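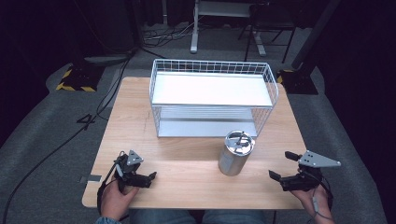
Tea, boxes and the long drive back

29 Sep 2019

Home from Fakthorpe a little after nine. I drove 219 miles, most of it in rain, and stopped once for gas and a sandwich I didn't finish. Mom's house is now three rooms down and two to go. The kitchen is done except for the drawer with the batteries and string, which I closed again.

Sieglinde Schwerdtfeger came over from next door at ten with rolls and stayed until four. She is faster than I am. She wrapped all the good plates in newspaper and wrote on the boxes in big letters, so I won't have to guess later. She asked for the blue teapot and I said yes right away. Mom would have given it to her years ago if she had asked.

We had one disagreement, over the recipe cards. Sieglinde thinks they should go to my cousin, who cooks. I want to copy them first. Half are in German and some only list ingredients, with no amounts and no oven temperature. The plum cake card says "bake until right." I have put them in my bag and will decide in a week or two.
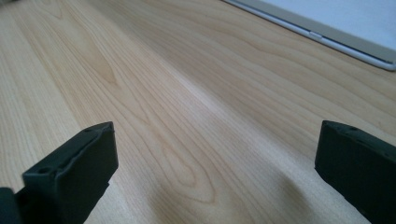 The other job was the papers. Mom kept the phone bills back to 2000, in order, with rubber bands that broke when I touched them. I shredded most of them. I kept the letter from the Yatsenko family about the summer we stayed with them, and the receipt for the piano. She paid 2138 dollars for it, more than she ever admitted to Dad.

The piano itself is still a problem. The man in Zerport who looked at it in July offered 70 dollars and wants us to pay for the moving. I said I'd call him back and haven't. Sieglinde says the church might take it - she'll ask after choir practice.

My back hurts and my hands smell like newsprint. Laundry tomorrow, then call the lawyer's office about the second signature. I left my gray sweater on the hook by her back door.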